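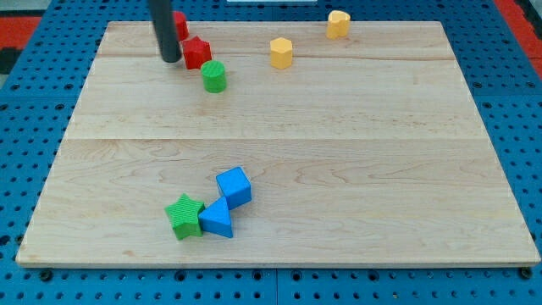 Pale wooden board on blue pegboard.

Pandus magnetic brooch fastening: progress report to the Gebretsadik Fund, July

Reading time: 5 minutes

Prepared by Dorota Adamczyk, Fandberg

1. Position at the end of the period

The grant covers the design and small-batch production of a fastening that holds a brooch to knitted or woven clothing without a pin. Work on the fastening itself is complete except for the edge finish on the backing plate. Work on the brooch fronts is behind the plan agreed at the start of the grant. Spending stands at 64 per cent of the award. The plan had assumed 60 per cent at this point, and the difference is explained in section 5.

The second payment was received and has been entered against tooling and materials as agreed. We are not asking for any change to the total.

2. Fastening

The previous report described two faults in the early samples. The backing plate turned under the cloth when the wearer put on a coat, so that the brooch ended up at an angle, and the magnets marked fine jersey where the plate edge pressed into it.

The turning fault has been dealt with by replacing the single central magnet with a pair set apart along the length of the plate. The magnets in each pair face opposite ways, so the front and the plate can only meet in one position. Kiros Kumsa redrew the plate to suit. It is slightly longer than before and has the same thickness. Samples made to the new drawing did not turn in wear, including under a rucksack strap, which was the worst case reported by the first group of wearers.

The marking fault is reduced but still present. Rounding the plate edge by hand removes it completely on wool and on heavier cotton. On fine viscose jersey a faint line can still be seen after a full day, and it goes when the garment is washed. We have asked the plating firm for a price for tumbling the plates before they are finished, which would round every edge to the same degree. Until that price is received the plates are being rounded at the bench, and this is slow.

The holding force is now considered settled. A stronger magnet was tried and rejected. It held well on coat fabric but was hard to separate with cold hands, and several wearers slid the front sideways to get it off, which pulled threads.

3. Brooch fronts

The plan was for nine front designs, all fitting the same fastening. Five are finished and have been passed for production. The remaining four are drawn but have not been made up in final materials.

The delay comes from the enamel. The first supplier's grey and dark green both came out of the kiln with pitting at the outer rim, where the metal is thinnest. Charoen Saithong ran a set of firings with a longer drying time before the kiln, and this cleared the grey. The green still pits on the larger fronts. He has since changed to a coarser grade of the same colour, and results so far are good on flat fronts and poor on domed ones. If the domed green front cannot be made reliably it will be dropped and replaced with a plain brushed finish, for which the drawing already exists.

The recess in the rear of each front has been made common to all designs. In the early samples the oval and the bar fronts used different recess depths, so magnets had to be sorted before assembly. One depth is now used throughout. This meant thickening the bar front a little, and the added weight has had no effect on how it hangs on shirt fabric.

4. Wear trials

Wear trials are run by Bheki Venter from the Cinidwood workshop. Each wearer is given a brooch and a record sheet, and is asked to note the garment, the hours worn, and whether the brooch moved, fell or marked the cloth. Nearly 60 sheets had been returned when this report was written, and more are expected.

The main points from the sheets are as follows.

Loss in wear was rare and was linked to bag straps crossing the chest. The paired magnets were not in use for the earliest of these sheets, so the two sets of results are being kept apart.

Wearers of thick felted jackets found the hold too weak. The fastening was not designed for cloth of that weight. The card supplied with each brooch will say so, and will give a simple check: if the front slides when the cloth is shaken, the cloth is too thick.

Several wearers put the plate down and could not find it again. A bright coating on the inner face of the plate has been suggested. It would add to the unit cost and has not been decided.

The card will also carry a warning about magnets and medical implants, and about keeping the parts away from children. Ekkachai Nuchit is checking the wording against the guidance that applies in each country where we intend to sell. The card will not be printed until that is done.

5. Spending

The overspend against plan is in two places. Enamel firings cost more than expected because of the repeat work set out in section 3. The second plate drawing also needed a new press tool, where we had hoped to alter the existing one. The toolmaker's view was that an altered tool would crack at the narrow end, and we accepted this.

Packaging is under budget. The printed box has been replaced by a folded sleeve that holds the front and the plate apart with a card spacer, which stops them snapping together in the post and chipping the enamel. The saving covers part of the press tool. The rest will be met from the allowance for unplanned costs, and some of that allowance will be left over.

No money has been moved between staff time and materials.

6. Risks

Magnet supply: the current supplier has lengthened its delivery times. Stock in hand is enough for the first batch. A second supplier has sent samples, and these are a close fit in the recess but need a different adhesive.

Adhesive: the present adhesive has held in all trials apart from a few samples left on a radiator. A higher-temperature grade is on order.

Green enamel: see section 3.

7. Work for the next period

Obtain the tumbling price and decide on the edge finish. Make up the four remaining fronts. Close the wear trials and send the Fund a full table of results, with the single-magnet and paired-magnet samples shown separately. Agree the card wording. Begin assembly of the first batch, starting with the fronts already passed.

We would be grateful for the Fund's view on whether the coated plate could be treated as part of the original work if we decide to go ahead with it.

Contact: Dorota Adamczyk, Fandberg | © Fandberg | Back to top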